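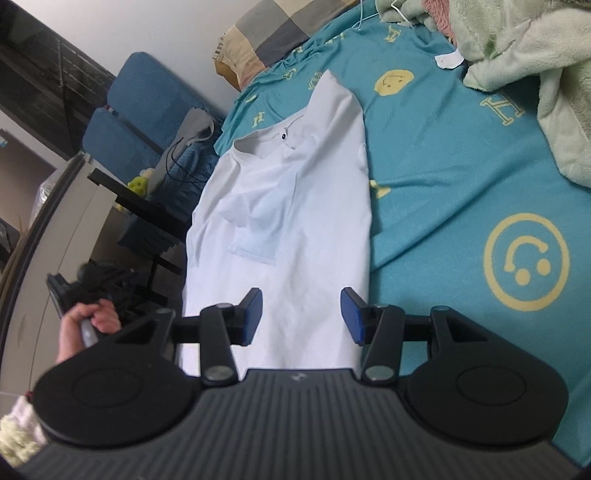
A white T-shirt with a chest pocket, laid flat on a bed.

Karbridge garden store opens tool lending counter

KARBRIDGE – Residents who have a small yard and no place to keep big tools can now borrow them by the day. The garden store Meireles, on the road to Skasutdale, opened a lending counter in November with hedge trimmers, leaf blowers, lawn edgers and two battery-powered chainsaws.

The store has sold garden equipment in Karbridge for 12 years. Its manager, Emerson Andrade, said the idea came from customers who bought a trimmer, used it for one weekend in spring and then asked if the store would buy it back.

"A hedge needs cutting two times in the year, maybe three," Andrade said. "Many people do not want to pay for a machine that stays in the garage all the other months. They also forget to charge the battery, and then it does not start."

Membership is paid once a year and the price depends on the size of the tools a person wants to borrow. Small electric tools may be kept for three days. Chainsaws must be returned before closing time on the same day, and a first-time borrower has to take a short lesson at the counter before taking one home. Gloves and safety glasses are included with every loan.

Each battery tool goes out with two charged batteries. Gasoline tools are not offered. Andrade said the store considered them, but it has no suitable room for storing fuel, and the neighbors had already complained about noise from the repair shop behind the building.

Roughly 400 households have signed up, most of them from Karbridge and the new streets on the Pliltstead side. People from Skasutdale may also join, but they must collect the tools themselves, as delivery is limited to addresses inside the town.

The blades are cleaned and sharpened by the repair shop after each return. A borrower who hits a wire fence or a stone is asked to report it when bringing the tool back. Normal wear is not charged, but a lost battery or charger must be paid in full.

Reservations are made at the counter or by telephone. The counter opens at 8 a.m., one hour before the rest of the store, and uses the side entrance next to the compost bags. The store plans to add a wood chipper in spring if it can find a model that fits in the trunk of an ordinary car.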